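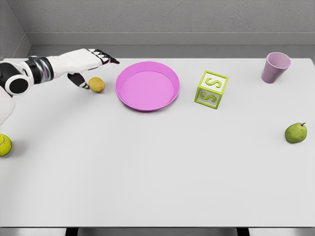
Gonçalo Frade reckons you can't teach a hand anything in simulation that you couldn't teach quicker by grabbing its wrist and dragging it there. I've had a week of remote control in the sim now and I only half agree, so, a few posts.

Today's job is lemon onto pink plate. I wear the glove, the fingers copy mine, and the headset tells me I'm closer than I think (I never am).

The thumb is the worst bit! Mine wants to come in from the side, the robot's hangs down under the palm, and if I rush it the lemon goes off across the table. Slow, slow, thumb first, then fingers.

Did 70 demos before lunch and kept 18. Gonçalo says keep the wobbly ones too, as long as they end up on the plate. Trying that with the next batch.

Oh, and dragging the real arm by hand, which we did at Isgate in December: lovely feel, but your own arms are in every shot and your shoulders are gone after 20 minutes. In here I can reset the table with one key and drink my tea.

Pear next. It lies on its side with the stem sticking up and I keep wanting to pick it up by the stem like a person would. Must not teach it that.

Anyone at Riltidcombe got a glove setup where the little finger doesn't drift? Mine's curling by itself again.

Contact | © Prirlow | Back to top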